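We use cookies to remember your settings and to count visits. Accept all | Manage choices

A day at the Zillberg tennis centre: open courts, a junior final and a stringing room

November 26, 2019
Reading time: 4 minutes

I had wanted to visit the Zillberg centre for a long time. It lies at the end of the tram line, behind a garden market, and from the street you see only a long grey roof and a row of bicycles. Once a year, the weekend before the indoor league begins, they open all the doors and let people walk where normally only members and players may go. This year the final of the junior indoor cup was played on the same day, so I bought a tram ticket and went.

I arrived too early. The doors opened at ten and I stood outside with some parents who were holding rackets that did not belong to them. A girl was hitting a ball against the wall of the bicycle shed, always forehand, and her father asked her several times to save her arm.

Inside there are 11 courts under one roof. Three of them are clay, which surprised me, as I had believed that indoor clay was too difficult to keep in good condition. A groundsman explained to us how they water it. In winter the heating dries the clay very fast, so he waters in the evening and again before the first booking, and he closes one court each week to let it rest. He had a long brush with him and let the children pull it. The lines they made were not straight and he did not correct them.
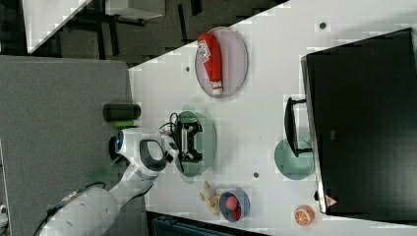
The other courts have a hard surface that was laid new in March. It is slower than the old one, and opinions about it are divided. The older members like it very much, because the rallies are longer and the ball comes higher. The players of the first team would prefer something faster, since their away matches are mostly on quick carpet. I tried it for a quarter of an hour in borrowed shoes, and for my knees it was pleasant.

After this I went to the stringing room, which for me was the best part of the visit. It is a small room beside the changing rooms, with two machines and a wall of reels. In the week of the junior cup they strung nearly 70 rackets there. The stringer showed how much the same racket changes if you take away two kilos of tension. She gave us both versions to hold and told us to tap the strings with our knuckles. The sound is clearly different. The club buys its string from a firm called Prolero, and many juniors play with the Tramix frame, a light one that I did not know before. I was told that it breaks easily at the top if you are the kind of child who throws it.

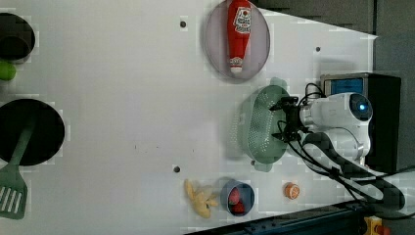
At two o'clock everyone moved to the centre court for the girls' final. The seats are wooden benches and you should bring a cushion. One of the finalists came from the home club and the other from Erdem, a much smaller club with only outdoor courts, which must rent hall time in winter in the next town. The Erdem people had come by bus and had a drum. After the first game the umpire asked them, very politely, to use it only at the change of ends.

The home player won the first set 6-3 and it looked like an ordinary afternoon. She served well to the backhand and came forward behind it, and the Erdem girl was always a little late. Then in the second set the Erdem girl began to stand one metre further back, and this small thing changed the match. She had time for her backhand now, and she used it to play high and deep, until the other one lost patience. The longest game of that set went to deuce so many times that the boy with the scoreboard sat down on the floor. It finished 7-5 for Erdem.

In the third set they played a deciding tie-break to ten points, as is usual in this cup. I am not a great friend of this rule. When two players have fought so long, I would like to see a full set. But I must admit that it was exciting, and it ended 13-11 for Erdem, on a drop shot that touched the net cord. The winner lifted her hand to apologise, and then she could not stop laughing. Both players are only 13 years old.

The prizes were given directly on the court. The speech was short, the cake was good, and the coffee was finished before I reached the table. I would also have liked to see the fitness room, but the queue was long and my tram goes only every half hour on Sundays.

If you want to go next year, the entrance is free and you do not need to register. Take indoor shoes with a clean sole, otherwise they will not let you on the courts. The clay courts are open for trying only in the morning.

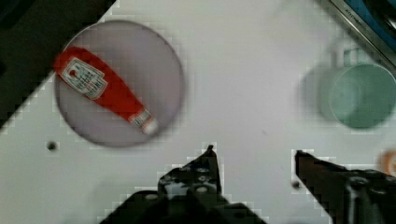 Erdem Baseliner wrote that the drum will come again next year, and that the second set was won from the bench as much as on the court, for it was the coach who told her to stand further back.

Comments (3)

clayfoot
Thank you for the report. I play on the new surface two times a week and I agree about the knees. For the balls it is terrible though, they are bald after one evening.

Marlow_tennis
I am with you on the match tie-break for finals. For the early rounds it is fine, otherwise the children play until midnight, but a final should have a real third set.

netcord
Does anybody know if the stringing room also takes rackets from non-members? I asked at the desk and got two different answers.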